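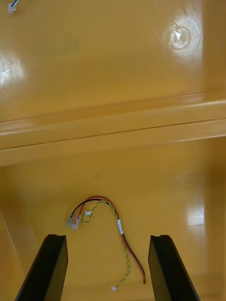 Inside the yellow enclosure: the loose harness on the lower floor panel, under the molded ledge.

Section 3. Getting the harness ready and routing it

Okay, lid off, screws in a cup somewhere safe (mine go in an old mug), and now we get to the wires. I know plenty of people who'll happily paint a whole house and then freeze up when they see four wires and a plug. Don't! This is one of the easier parts of the build, and it takes me less time than finding my good screwdriver.

Before you touch anything, make sure the enclosure isn't plugged in to a supply and the battery pack is out. I mean physically out and on the other side of the bench.

CAUTION: Switching off at the front is not enough. Unplug the supply and remove the pack before every step in this section, including the times you come back to redo one.

What's in the harness

You've got a red wire and a black wire that run side by side and end in small crimped metal terminals with sleeves over them. Those carry the power. Then there's a twisted pair, green and yellow, that ends in a tiny white plug. That's your signal side. In the Westodport kit the whole thing comes as one piece, so you won't be crimping anything yourself unless you damage a terminal.

Steps

1. Lay the harness on the lower floor panel, below the ledge, and let it relax. It's been folded up in a bag and it wants to stay folded. I leave it alone while I make coffee.

2. Look over both crimped terminals. Give each wire a light tug. If a wire moves inside its terminal, stop and go to Section 7, where I go through replacing one.

3. Slide the sleeves so they cover the crimp and the very end of the wire insulation. Leave the business end of the terminal clear.

4. Separate the twisted pair from the red and black wires for the last 100 mm or so you'll need to reach the board – no, scratch that, for exactly 100 mm. Nayara Vieira built hers from my first draft, read "or so" generously, and ended up with a floppy loop that got caught under the lid.

5. Run the red and black wires along the foot of the ledge. Keep them low. If they ride up over the lip, the lid will pinch them.

6. Push the red terminal onto the tab marked plus and the black one onto the tab marked minus. They should feel snug. Hold the terminal when you push, never the wire.

7. Line up the white plug with its socket and press it home with a fingertip. It only goes in one way. If it's fighting you, take it out, turn it over and try again.

8. Add 2 small cable ties, one near the terminals and one where the pair splits off. Snug is plenty. Trim the tails flush or they'll scratch you every time you reach in.

NOTE: Glossy yellow plastic is gorgeous and a complete pain to work in. It throws the lamp right back at you, and a thin wire can vanish in the glare. I move my lamp off to one side and low down, and it helps a lot.

NOTE: Small scuffs on the floor panel don't matter. Valdir Pacheco polishes his out with a soft cloth and plastic polish, which looks great – just do it before the harness goes in.

CAUTION: Don't pull the harness out by the twisted pair. Those wires are thin and the plug is small. Grip the plug body itself, and use plastic tweezers if your fingers won't fit.

Once everything's seated, set the lid on without screws and press gently around the edge. It should sit flat all the way. If one corner springs up, there's a wire underneath it, so lift off and go back to step 5. When it sits right, put the screws in finger tight and move on to Section 4, where we fit the battery pack.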